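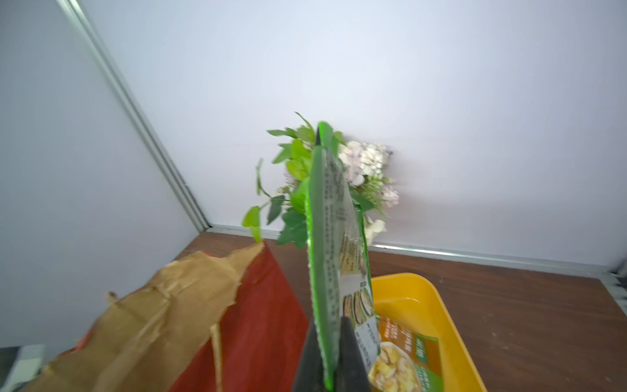

Artificial flowers have been made for the decorated interior for as long as there have been mantelpieces to put them on, and the trade that produced them sat close to that of the bronze founder and the porcelain modeller. The same buyer who ordered a pair of candelabra might order a covered bouquet to stand between them. What separates a good arrangement from a poor one is usually the foliage. A convincing piece mixes its leaves, broad and rounded ones set against thin serrated ones, with a trailing stem let down at one side so that the outline does not close into a ball. That pattern is still followed in ordinary modern arrangements, such as the one standing behind the green-bordered food packet, where the leaves differ in size and a stem reaches out to the left and droops. Older work follows it too, in costlier materials.

The metal-mounted flower piece is the most collected branch of the subject. In its usual form a gilt bronze or painted tin stem carries flowers of soft-paste porcelain, each made petal by petal and fired separately. The stems were cut from drawn wire or sheet, bent cold, and fixed to a terrace or a vase. Leaves were stamped or cut by hand, then veined with a blunt tool from the back. On early pieces the veins are uneven and the leaf edge shows small file marks. On later ones a press has done the work, and every leaf of a given size is identical.

This difference is the first thing to look for. The auction room at Drovitz, which holds a sale of decorative bronzes each October, catalogued a pair of flower vases last year as lots 118 and 119. Lot 119 had hand-cut leaves throughout. Its companion had been given new foliage at some point, well coloured and well attached, but stamped. The two were offered separately, and the replaced foliage was mentioned in the condition report. The pair would have been stronger together had the leaves matched, but separate lots were the correct way to handle it.

Porcelain flowers present other problems. They are mounted on the stem by a pin or a small threaded rod passing through the base of the flower, with a nut or a twist of wire beneath. The join was often packed with plaster or wax. Plaster takes up moisture and swells, and a hairline crack running outwards from the centre of a flower is nearly always caused by this. Wax does no harm to the porcelain but lets the flower turn, so that petals knock against the neighbouring leaf and chip. Chips on the outer rim of a flower, at the same height as a leaf tip, are a sign that the piece has been moved often.

The Carrillo workshop, which restores mounted porcelain for dealers and small museums, keeps a reference board of 168 loose flowers salvaged from broken pieces. They are sorted by method of fixing, and the colour of the glaze plays no part in the arrangement. Glaze colour can be copied quite closely. The fixing tends to be overlooked by the copyist, who will use a modern machine-cut thread in a flower that should have a hand-filed pin. Under a low-power glass the two cannot be confused.

Painted tin leaves need a separate note. The paint on them was an oil colour laid over a thin ground, and it goes brown as it ages. Many owners have taken this for dirt and washed it, which lifts the paint at the veins first. A dry brush of soft hair is sufficient for dusting. Flaking should be left alone until it can be consolidated by a conservator. Retouching in acrylic is common and not difficult to remove, though it fluoresces differently from the surrounding surface and will be noticed at resale.

Silk and cambric flowers were made for the same rooms and have survived in far smaller numbers. The fabric was stiffened with gelatine or starch, cut with a shaped punch, and curled with a heated ball tool. Stems were wrapped in paper or silk thread. Insects eat the starch and light takes the dye, so that pieces kept under a glass dome and out of the sun are the only ones likely to be complete. The Griment collection has 5 domed arrangements of this kind, all on ebonised bases, and one retains the maker's paper label on the underside. Removing a dome for cleaning should be done by two people, lifting straight up. The glass is thin and seldom perfectly round, and a replacement has to be blown to measure.

Prices reflect condition more than age. A small single-stem piece in painted tin with sound porcelain flowers can be found for well under 2,000 pounds. A matched pair in gilt bronze with the original foliage will cost several times as much, and a signed mount adds to that again. Signatures are generally found on the edge of the terrace or beneath the base, and should be cut or cast into the metal. A punched mark on a soldered plate proves only that the plate was stamped.

The next display of the subject is at the Skorkis gallery, where mounted pieces are shown beside loose stems and a set of leaf punches. The cases are lit from below, which makes the fixings easy to examine.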